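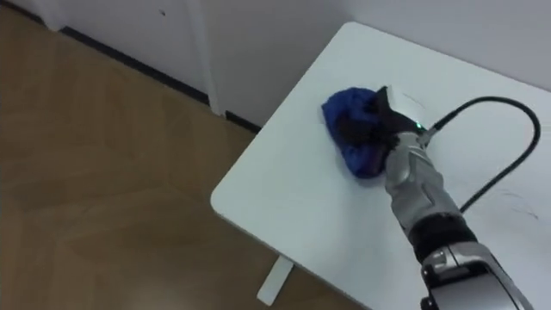 Chapter 6
When a machine joins the team

In this chapter you will learn:
how a firm decides which tasks to automate
how job roles change when part of the work is done by a robot
why training and consultation affect the result

Most people picture automation as a car factory with no workers in it. In practice it often arrives one task at a time, in ordinary workplaces, and the staff who did the task before are still there afterwards. What they do all day may be quite different.

Take Zendton, a firm that supplies clean linen and cloths to hotels and clinics. It employs 60 people on one site and handles 3,000 items on a normal shift. In February the firm began using robot arms at its handling tables. Cloth is hard for a machine to deal with. A box keeps its shape when it is picked up, but a cloth sags, creases and slides, and it never lies the same way twice. Zendton therefore started with small, plain cloths and left sheets and uniforms to its staff.

Before the change, 14 people worked at the handling tables. Their job was to pick up, straighten and stack, and the main complaints were sore wrists and boredom. After the change, nine stayed at the tables, where they now set up the arms, clear faults and check quality. The other five moved to packing and deliveries. Pay for the table staff went up by one grade. Two of those who moved said they missed the company of the old group, and one later left.

Mpho Xaba, a shift leader, was asked how her own work had altered. "I used to watch people's hands," she said. "Now I watch a screen and listen for the arm stopping. I am less tired in my back and more tired in my head."

Her answer raises a point we will return to in section 6.3. Automation can take away physical strain and add a different kind – long spells of watching, broken by sudden problems. Managers who plan only for the first effect are often surprised by the second.

Key terms
Automation: the use of machines to carry out tasks with little human control.
Redeployment: moving an employee to a different job within the same firm.
Job design: deciding which tasks make up a job and how they are arranged.

6.1 Choosing the task

A job is made up of many tasks, and few firms automate all of them at once. The first step is to list the tasks and note how long each one takes, how often it changes and what happens if it goes wrong.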